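Residents' and Members' Forum – Household and Laundry Services
Topic: Unpaired socks and the sorting table, proposed change to procedure

Posted by Oranuch Pongsiri (Moderator, Laundry Services), February

Members are advised that the laundry room at Irnerley House will trial a revised procedure for unclaimed and unpaired socks. At present, single socks are placed in the grey bin beside the second dryer. The bin was last emptied at the end of the holiday period and held 61 socks. Very few of these were claimed.

Under the proposal, single socks would be laid out on the sorting table, grouped by colour, and left for a set period. Pairs would be folded together, cuff over cuff, and moved to the shelf. Anything left at the end of the period would go to the Filtbridge textile drop-off.

Comments are invited on the following points: the length of the holding period, the method of folding, and whether colour is a suitable basis for grouping.

Posted by natholm_unit_secretary

The Natholm residents thank the moderator for the notice. We support the proposal in general terms. Our building has used a table for this purpose for several winters and the rate of claims is much better than it was with a bin. Residents will look at a table while they wait for a dryer. They will not put a hand into a bin of other people's socks.

We would recommend a holding period of four weeks. Two weeks is too short for members who are away for work.

Posted by K_Veloso_Court

I wish to record an objection to grouping by colour. In my experience colour is the least reliable guide. Black socks in particular cannot be told apart under the laundry room lights, and members have gone home with one navy and one black on more than one occasion. Grouping by length, and then by rib, would produce fewer errors.

I also ask that the procedure state clearly who is responsible for turning socks the right way out. It is not reasonable to expect the next user of the table to do so.

Posted by Oranuch Pongsiri (Moderator, Laundry Services)

Thank you both. On the point raised by K_Veloso_Court, the difficulty with dark socks is accepted. The greater part of what reaches the table is light in colour, however, and for light socks I believe colour remains the quickest first step. A beige sock and a light blue sock can be separated at a glance, even when they have come out of the dryer in one tangle.

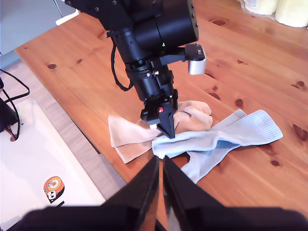
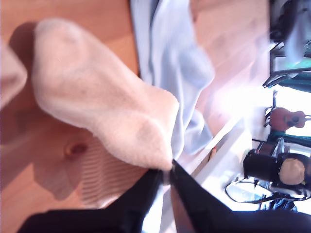
My suggestion is therefore a first sort by colour for all light socks, and a first sort by length for black, navy and charcoal. Rib and cuff would be checked second in both cases. Socks should be pulled straight from the cuff before they are compared, as a bunched sock will always look shorter than its partner.

On turning socks the right way out, the existing laundry room rules already place this with the person who washed them. I will ask for the line to be printed in larger type on the notice.

Posted by laundry_user_400

With respect, the existing rules are not followed and larger type will not change that. The notice on lint screens is in very large type.

My concern is the table itself. It is the only flat surface in the room. If it is given over to single socks, members who fold sheets and towels will have nowhere to work. I counted three people waiting for it at 7 p.m. last week. Has a clothesline with pegs been considered? A line along the back wall would hold the socks at eye level and leave the table clear.

Posted by natholm_unit_secretary

Natholm tried a line before moving to the table. Thicker socks came off the pegs and ended up behind the machines, and those were the ones members most wanted back. We would not recommend it. A compromise may be to mark off one end of the table with tape.

Posted by K_Veloso_Court

I could support the taped section. I maintain my position on colour, but I accept the division between light and dark as an improvement on the original wording.

May I also raise the question of folding? The proposal refers to cuff over cuff. Turning one cuff over the other stretches the elastic, and a pair left on the shelf for four weeks in that condition will not sit properly afterwards. Laying the two socks flat and folding them once in thirds is kinder to the fabric and takes the same time.

Posted by garment_care_irnerley

I must disagree with the previous post. Socks folded in thirds come apart as soon as the shelf is disturbed, and we are then back to single socks. A single loose turn of the cuff does no harm. I have stored my own this way for many years and the elastic has worn out at the heel long before the cuff.

If the concern is wool, then wool pairs could be folded flat and held with a clothes peg. Cotton does not need this care.

Posted by laundry_user_400

The taped section is acceptable to me provided it takes up no more than 100 centimetres of the table and is cleared promptly at the end of each period. I would also ask that socks be fully dry before they are left there. Damp socks have marked the wood in the past, and the table was refinished at members' expense.

Posted by Oranuch Pongsiri (Moderator, Laundry Services)

The comments received have been noted and the draft has been amended as follows.

1. Single socks are to be placed, dry and right side out, within the taped section at the window end of the table. The section will measure 100 centimetres.
2. Light socks are to be grouped by colour. Black, navy and charcoal socks are to be grouped by length.
3. The holding period is four weeks, after which unclaimed items go to the Filtbridge drop-off.
4. Cotton pairs are to be folded with one loose turn of the cuff. Wool pairs are to be folded flat and pegged.

The matter of baby socks has been raised with me privately. These are too small to stay in order on the table and will be kept in a jar on the shelf.

Posted by K_Veloso_Court

I am content with items 1 to 3. I ask that my disagreement with item 4 be recorded – the elastic will suffer.

Posted by garment_care_irnerley

Item 4 is correct as drafted. Could the moderator confirm who will supply the pegs?

Posted by Oranuch Pongsiri (Moderator, Laundry Services)

The disagreement is recorded. Pegs will be supplied from the laundry room cupboard, and members are asked to return them to the tin after use. The tape will be put down before the end of the month.

14 comments | 3 shares
Contact the moderators | © Irnerley House Residents' Forum | Back to top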